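Open Day at Florstead: Frequently Asked Questions

When is it on?
The workshop opens its doors in March, from 10 am until 3 pm. The last demonstration starts at 2.

Do I need to book?
Only for groups. We can take up to 500 visitors over the day, and individuals can just walk in. School groups should email Radwa Radwan beforehand.

Where do I park?
Use the Peng Street car park. It's a short walk to reception, mostly on a sealed path.

What will the robots be doing?
Handling phones and phone cases in an enclosed cell. Mahmoud Zaki runs the session and takes questions at the end — please save them until the arms have stopped.
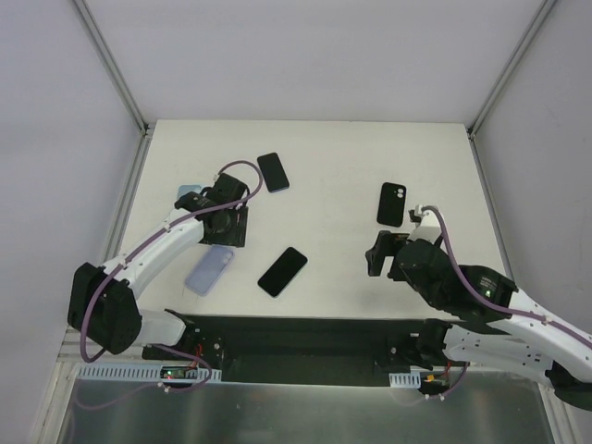
The two-arm cell, with phones and cases on the table.

Can I touch the equipment?
No. Please stay behind the yellow line while a demonstration is running.

Can children come?
Yes, but anyone under 12 must be with an adult.

Is there food?
Kikton will have a coffee cart and a sausage sizzle near the entrance. Card only.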